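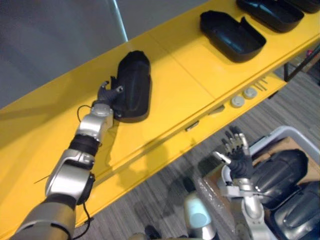 Sep 1, 2018. Cell 2, yellow shelf, Citside line trial. Working on the handling rules for the Codus two-arm unit, draft to go to Lillden when it is fit to read. The May draft had 58 rules, many of them saying the same thing in different words. Down to 37 now. Main change is that contact and release are separate states, each with its own limits. The black shells are a fair test of this: with the left hand on one part and the other parts in a row farther along the shelf, a sideways push at the wrong moment goes down the whole row. Right hand stays open and clear of the shelf until the left reports release. The old draft let both hands work the same shelf if the planned paths did not cross. Dropped that. Paths are planned from the wrist and ignore the fingers.

Rules as they stand for shelf work:

1. Speed limit changes at the shelf edge, before the hand is over the top surface. Machala had it change at first contact, too late for light parts.

2. No finger closes until the part outline has been matched twice from the head camera. Glossy yellow gives bad edges under the ceiling lights. If the two matches disagree, back off and log it.

3. Wrist cable slack is checked by eye at the start of each run, both arms. Check again after any change of hand. The loop must clear the shelf lip through the full reach.

4. Approach with fingers spread and hold short of the part before committing. Applies to soft items as well as rigid shells. In the hover, the hand is at the front edge and the black item is farther back on the top, so the last stretch has to be a separate move with its own stop check.
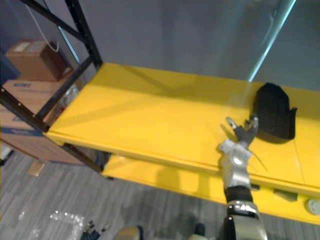
5. Loose wrap and cardboard stay outside the marked floor area. Clear plastic does not show reliably on the floor scan. Add to the start-of-run sheet.

6. Stop test every 2,000 cycles, and after any restart that was not planned. Record which button was used.

Open points

Rule 2 has no time limit. It can sit there matching until someone stops it. Try a fixed number of attempts, then park both arms.

Rule 4 needs a hover height. Current value was copied from the Machala cell, where the shelf is lower. Measure ours before the next run.

Numbering will shift again if 5 moves to the housekeeping section. Do not cite rule numbers in the Lillden report yet.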